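Health Coverage and the Law -- Notes for Session 3
Medical necessity, denials and appeals in behavioral health

Hi again, everyone. I've typed these up from my own scribbles, so forgive the places where I wander. Bring them with you in December when we do the mock appeal. Lensa Alemneh will be sitting in as the outside reviewer, and she reads everything (I mean everything), so please don't skim!

Where we left off

Last time we got through the plan document and the summary, and why they're two different things. The summary is the friendly booklet. The plan document is the one that controls most arguments, and it's the one your patient has probably never seen. If you take one habit away from this course, let it be asking for the plan document in writing, on day one, before you've even decided whether to appeal.

We also started on "medically necessary." Those two words carry a lot of weight. Plans usually define them somewhere, and then hand the real work over to a set of internal guidelines. Those guidelines are where you want to spend your reading time.

The Gallel packet

We're using the Gallel packet again this week. It's 127 pages, and yes, I know. You need the denial letter, the treatment notes and the level-of-care guideline from Grustora, which is the plan in our case. The rest you can leave alone until the mock appeal.

Quick recap of the facts. The patient is in residential treatment. The plan, through its reviewer Rarkska, approves the first stretch and then stops, saying her acute symptoms have settled and she can step down to outpatient care. Her treating clinician, Reinaldo Frota, disagrees. He writes that the crisis has eased but the condition underneath it hasn't, and that she has relapsed before after being moved down too soon.

So there's our fight. Is the plan supposed to cover care only while somebody is in crisis, or does it cover treating the long-term condition as well? Go read the guideline and mark every place it says "acute" or "presenting symptoms." Then go read the plan's own definition and see if those words are there at all. If the guideline is narrower than the plan, you've got something to work with -- and you should say so in plain words near the top of your letter.
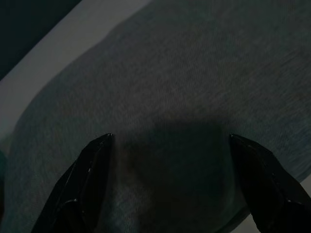
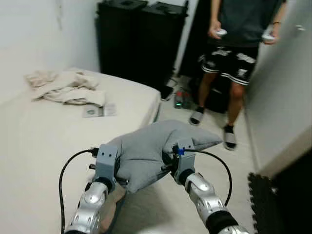
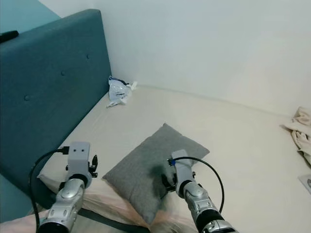
Can a patient appeal while she is still in treatment?
She can in many cases. Look in the denial letter for the section on urgent or expedited review, and ask the treating clinician to put in writing why waiting would put her health at risk.

Reading a denial letter

I read them backwards, and I'd suggest you try it. Start at the end, where the appeal rights are, and write down the deadline before you do anything else. Then find the reason for the denial. Then find the guideline it cites. Only after that do I go back and read the polite opening paragraphs, which rarely tell me much.

Things I circle in pencil:
The name or title of the reviewer, and what kind of clinician they are
The exact guideline cited, with its edition
Which records the reviewer says they looked at
Anything in the patient's chart that the letter just doesn't mention

That last one is gold. In the Gallel letter, look for what it says about her earlier relapses. I'll let you find it yourselves.

A word about the clinician's letter

Somebody asked me after class how long the supporting letter should be. Short! Two pages if you can manage it. The first draft of Frota's letter in the packet runs on and on about his training, and by the time he gets to the patient my eyes have glazed over. His second draft is much better: it takes the guideline one criterion at a time and points to a dated note for each. Copy that approach shamelessly.

Please also watch the tone. I've written angry appeal letters (we all have) and I can't remember one that was better for it. The person opening the file is often not the person who made the decision.

Parity, very briefly

We'll do this properly next session, but you'll want the basic idea now. Where a parity law applies, a plan that covers mental health care generally can't put tighter limits on it than it puts on comparable medical or surgical care. The easy cases are about numbers, like visit caps. The hard ones are about process: who reviews, how often, and by what standard. For Grustora, compare how the plan reviews a stay in a skilled nursing facility with how it reviewed this one. The pages are in the packet, toward the back.

For next time

Read the Lappalainen chapter on external review, at least through the section on independent reviewers. It's dry, but the chart is useful.

Draft the opening paragraph of your appeal, 100 words at the most. I'll be strict about that one.

Office hours are in room 868, same as before -- knock even if the door's closed.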